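Notebook, adhesives bench
July, Friday, started 9:40

Paste trials, continued. The Lutgate starch has arrived, in a sack that says "food grade" on one side and "not for consumption" on the other. I will be pasting paper with it, so they can argue among themselves.

Batch A: 80 g starch to 600 ml cold water, stirred to a slurry, then heated slowly. Went glassy at a low simmer, earlier than I was ready for. Three lumps. Pushed it through the fine sieve and now there are no lumps and one sieve I have to wash.

Batch B: same, with the methyl cellulose Youssra left in the unmarked jar. I have marked the jar. Slip is much better, so you can slide a sheet into register for a good four minutes before it grabs. Tack is worse. The top corner of the test strip let go during lunch and was lying on the bench with its face down when I got back.

Batch C: Chraibi ready-mixed, straight from the tub, as control. Annoyingly good. Smells of wet dog.

Seams. Butted, no overlap, on primed board. A dries with a hairline gap on the long side, B closes up. I soaked the A strips for two minutes and the B strips for five, which means I have compared nothing. Repeat Monday with the same soak for all of them. Brahim pointed this out from across the room without looking up.

Paper stretch: a 600 mm strip grew 8 mm across the grain after five minutes and 3 mm along it. The Nerstead pattern book says to "allow for expansion" and leaves the amount to one's conscience. On a busy repeat you can lose a few millimeters and get away with it. On the stripe you can't, and the stripe is what Rania wants for the stairwell boards.

Peel test, 25 mm strips, pulled by hand off the spring balance:
A — tore the paper before the bond went, all but one strip
B — clean peel, all of them, quite satisfying, wrong result
C — tore the paper

Corners. Inside corners wrapped by 10 mm and then overlapped look fine from the front and terrible from the side, and people do walk past things sideways. Yaryna's method is to cut both sheets together with a new blade. New blade every cut. We have some 80 left in the box and I am already rationing.

To do: order blades. Ask Njål whether job 2484 is matte or satin. Wash the sieve. Mix A with a third of the cellulose and see if it keeps its temper.

Left the fan on low, door shut, 17:15. 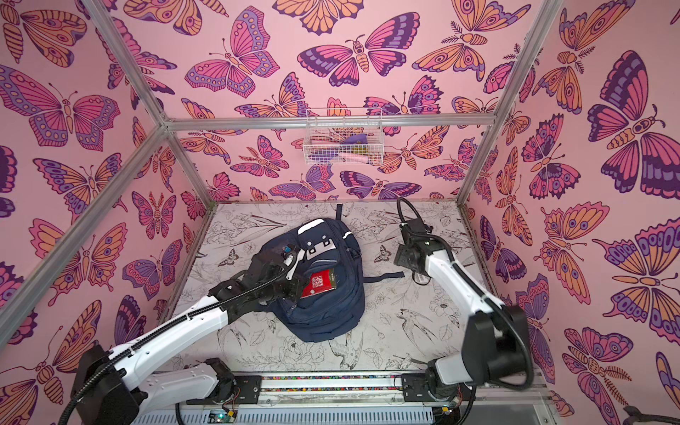

Butterfly paper on three walls, pink ground, with the navy backpack.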